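How do I stop a big floral rug shedding all over my blankets?
Asked Dec 2, 2024

I've got a cream rug with big brown roses and blue leaves on it, bought in November, and every fleece that touches it comes up covered in fluff. I've hoovered it 7 times! The dark charcoal blanket is the worst.
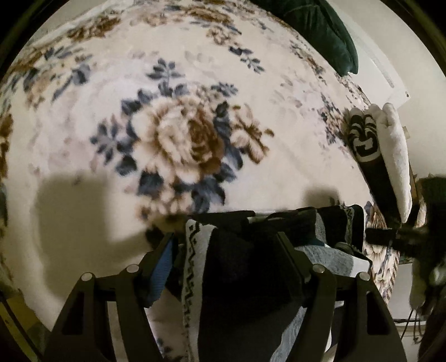

I don't want to send it back because I love the pattern, and the green velvety cushion goes so well with it. Any ideas?

2 answers

New rugs do this. Mine from Ristley shed for nearly 200 days (my partner was counting, not me). Suction only, no beater bar, and wash the fleeces separately from your towels or you'll just move the fluff about.

get a rubber broom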